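寝具整えスタッフ募集(枕・クッション担当、若干名)

貸し別荘スティランスでは、客室の寝具を整えてくださる方を募集しています。シーツ交換は別の班がやりますので、お願いしたいのは枕とクッションです。それだけで一日が終わるのかと面接でよく聞かれますが、終わります。

仕事の中身
客室は18室、枕とクッションは全部で216個あります。カバーを外し、中身の偏りを直し、新しいカバーをかけ、決められた向きに置きます。文章にすると四行で済みますが、初日の方はだいたい三行目で黙り込みます。角が出ない、ファスナーが噛む、なぜか中身のほうが大きい。どれも慣れます。慣れるまでは先輩のフィトリアニ・オンが隣で同じ作業を三倍の速さでやっていますが、気にしないでください。

勤務条件
・時間 午前10時から午後3時まで(休憩60分)
・曜日 週三日から。日曜に入れる方は大歓迎します
・期間 7月から。その先は相談
・服装 動きやすいもの。ボタンや飾りの多い服は糸を引っかけるのでご遠慮ください
・まかない あり。カレーの日が多めです

こんな方に
左右の揃っていないものが気になる方。家では気になっても直さない方でも構いません。経験は不問ですが、重ねた枕を抱えて階段を上がりますので、前が見えなくても落ち着いていられる方が向いています。「丁寧な暮らし」への憧れは特に必要ありません。

カバーの向きについて
応募前にここだけ読んでおいてください。館内には無地のもの、縞のもの、両方が一枚に入ったものがあり、最後の種類がいちばん揉めます。縞の側を窓に向けるのが当館の決まりです。理由は先代の支配人しか知らず、先代はもう引退しました。白地に薄い青紫の細い縞が入り、残りの広いほうが同じ系統の無地、という柄がその代表です。ふくらんだ枕では縞も丸みに沿って曲がるので、まっすぐに直そうとしなくて大丈夫です。
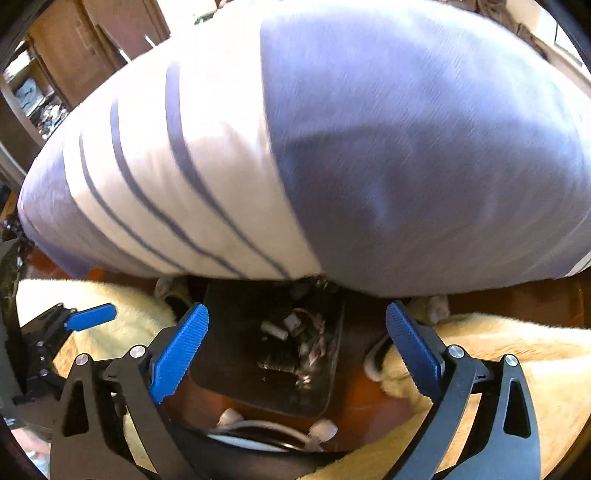
応募方法
履歴書は不要です。お名前、連絡先、入れる曜日を書いて、受付のイツェル・シスネロス宛てにメールか郵便でお送りください。志望動機は一行で足ります。長く書いてくださった方の分も読みますが、採否には響きません。
折り返し、見学の日をご案内します。見学では実際に枕を6個、カバーがけしていただきます。時間は計りません。交通費は出ます。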